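Teaching the desk task, second try

Sep 17, 2020

I promised to write more about the desk task, so I will try, even if I am still tired from it. The idea is simple to say. I move two arms by hand, the other two copy me, and everything is recorded. After enough recordings the robot should be able to tidy a desk alone. Our goal is 1000 recordings before October ends. So far I have 90, and I am happy with maybe half.

The mouse is the difficult one. It must be held level above the paper, then put down on the pad without a push. A marker forgives you more. The blue tape helps me to remember where I started the laptop each time, and I change the cell after every 20 recordings.
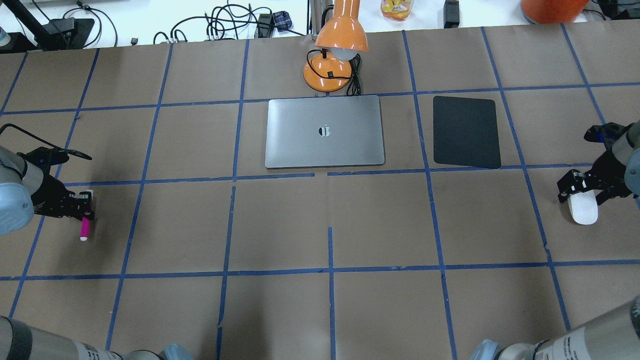
Reynaldo Lacson thinks I am moving too slowly. His opinion, after he watched a few of my recordings, was that the robot learns your hesitation together with the task, and that I should practice with the arms switched off from recording until my hands are bored – only then press the button.

I did not like to hear it, but I tried for 2 evenings. My wrists hurt less now, and I stop less often in the air before closing the gripper. Next I want to try with the left hand leading, which I have avoided until now.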